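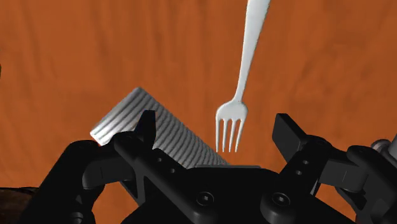 示教与遥操作（机器人）

2019年7月22日　撰稿：Lolteo 词条组

示教与遥操作是向机器人传授作业任务的两类相关方法。前者由操作者直接扳动机械臂，或以示教器逐点移动机械臂，记录所经过的位姿；后者由操作者在一定距离之外使用主手、手柄、三维鼠标或位姿跟踪设备，令机械臂实时跟随。两类方法所得的记录统称为示范，可原样回放，也可作为模仿学习的训练数据。在英文文献中，手把手示教多写作 kinesthetic teaching，遥控操作写作 teleoperation，二者与离线编程并列，但在实际系统中常混合使用。

术语

中文工程文献中“示教”一词含义较宽。狭义的示教指示教再现，即工业机械臂记录若干路点后按顺序重复执行；广义的示教包括一切以人的动作为输入的任务传授方式。“拖动示教”专指操作者以手施力、机械臂在零力或低阻抗状态下随动的做法。“遥操作”原指在核工业、水下等环境中由人远距离控制机械手，后扩展至数据采集用途，此时操作者与机械臂可同处一室，甚至机械臂本身只存在于仿真程序中。

手把手示教

手把手示教要求机械臂具备反向驱动能力，或在末端装有六维力传感器。控制器对连杆和末端工具的重力作补偿，使机械臂在松手后保持原位。更换夹爪后须重新辨识末端负载的质量与质心，否则机械臂会在示教过程中缓慢下沉或上浮，记录的轨迹随之偏移。

记录内容通常包括关节角、关节速度、末端位姿与夹爪开度。采样频率取决于控制器接口，常见做法是以较高频率记录，再降采样至策略所需的频率。操作者的手和前臂容易进入相机视野，使训练图像与自主运行时的图像不一致。常用的处理方法是先以手带动完成一遍，再由机械臂自行回放轨迹，在回放时采集图像。回放法对刚性物体的拾放较为可靠，对接触丰富的任务则可能因物体初始位置的微小差别而失败。

遥操作

遥操作系统由输入端、映射环节和执行端组成。按输入端的结构，可分为以下几类：

同构主从式。主手与从手的运动学结构相同或成比例，关节角一一对应，无须求解逆运动学。操作者能够直接感受到关节限位，缺点是主手须随从手型号专门制作。

异构主从式。主手只提供末端位姿，从手关节角由逆运动学求得。接近奇异位形时须限制关节速度，或采用阻尼最小二乘法。

手柄与三维鼠标。输入量一般解释为末端速度。设备成本低，但平移与旋转同时进行时操作较为困难，轨迹往往呈分段状，先移动，后转腕，再闭合夹爪。

视觉或惯性跟踪。以手部位姿控制末端位姿，以手指间距或扳机控制夹爪开度。通常设有离合键，按住时机械臂跟随，松开时操作者可将手移回舒适位置。

映射环节须规定参考坐标系。以基座坐标系为准时，操作者面对机械臂会遇到左右相反的问题；以腕部相机坐标系为准时，推杆方向与画面方向一致，适合精细对位，但在大范围移动时容易失去方向感。部分系统允许在两种坐标系之间切换。

延迟与力反馈

从输入到画面更新的总延迟包括设备采样、网络传输、控制周期、图像编码与显示各段。延迟增大后，操作者会自发转为“移动、等待、再移动”的方式，示范中出现大量停顿。停顿段若不经处理即用于训练，策略可能学会在原地停留。

在Stesport的一套教学装置中，控制周期频率设为60赫兹，力反馈通道与位置通道分开传输。无力反馈时，操作者依靠画面判断接触，薄片状或细长物体的抓取尤其容易出现过度下压。双边控制可将接触力传回主手，但在有延迟的条件下存在稳定性问题，一般以无源性方法或降低反馈增益处理。

仿真中的遥操作

仿真环境中的遥操作使用与实机相同的输入设备，执行端由物理引擎计算，画面由渲染器生成。腕部视角中常同时出现夹爪手指与目标物，例如一把细柄餐叉及其旁边的带棱物体。此类细长或带密集沟槽的几何体对碰撞模型要求较高：以凸包近似时，叉齿之间的空隙会被填满；改用凸分解可保留空隙，计算量相应增加。

仿真的优点在于状态可完整保存与恢复。一次示范失败后，可从中间状态重新开始，也可在同一示范上更换材质、光照与相机参数，重新渲染图像。局限主要来自接触与摩擦。夹爪指面与餐具柄之间的滑动在仿真中往往过于理想，或相反地出现抖动，须调整求解器步长与接触刚度。

示范数据的整理

原始示范在使用前一般经过截取、对齐与筛选。截取指去除首尾静止段；对齐指按时间戳统一图像、关节状态与指令。指令与实测状态应分别保存，二者之差反映控制器的跟踪误差，在接触阶段还间接反映受力情况。

Ó Gríofa 数据格式规定每条示范附有任务说明、成功标记和操作者代号，夹爪开度归一化至0到1之间。Trollelgate 项目在9月的一轮采集中取得示范70条，筛除13条，筛除原因以目标物脱离夹爪和时间戳缺失为主。失败示范不一定删除，部分方法将其作为负样本，或保留其中人工纠正的片段。

同一任务由多名操作者示范时，动作风格存在差异。有人从柄部夹取，有人从颈部夹取，对两种做法直接取平均所得的动作可能落在两者之间而无法抓取。为此可统一操作规程，或采用能表达多峰分布的策略模型。

安全要求

拖动示教时人处于机械臂工作空间之内，应限制末端速度与关节力矩，并将使能开关置于操作者手边。遥操作时应设置通信中断保护，信号丢失后机械臂须减速停止，不得沿最后一条速度指令继续运动。恢复连接后，主手与从手位姿可能不一致，应先完成对齐，再重新使能跟随。

参见

示教再现；模仿学习；双边控制；阻抗控制；腕部相机；抓取规划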